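Athumani Linen Library: progress to January

We lent 232 bedding sets against a target of 2000, a gap we noticed before you did. Printed sheets go out first. Plain white ones stay on the shelf, looking virtuous.

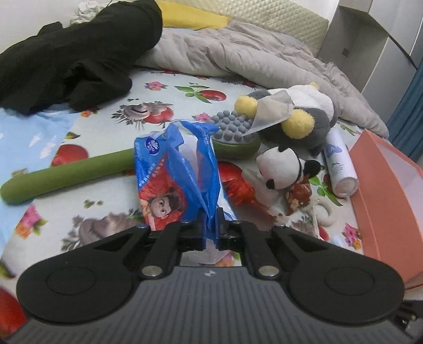

Money

Laundry came to $2601. Plonex has raised its prices again, with a lovely letter.

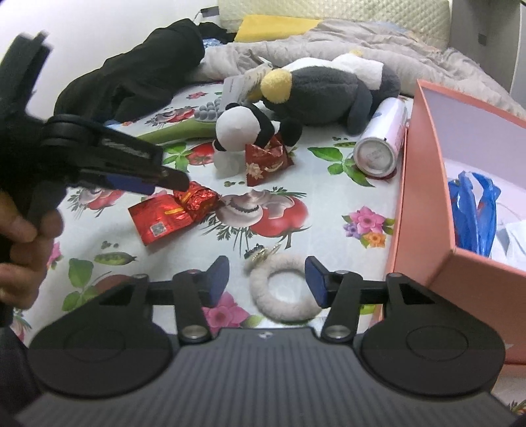

Returns are slow, and 41 sets are overdue. Floral sheets like the one on this bed are the worst for it.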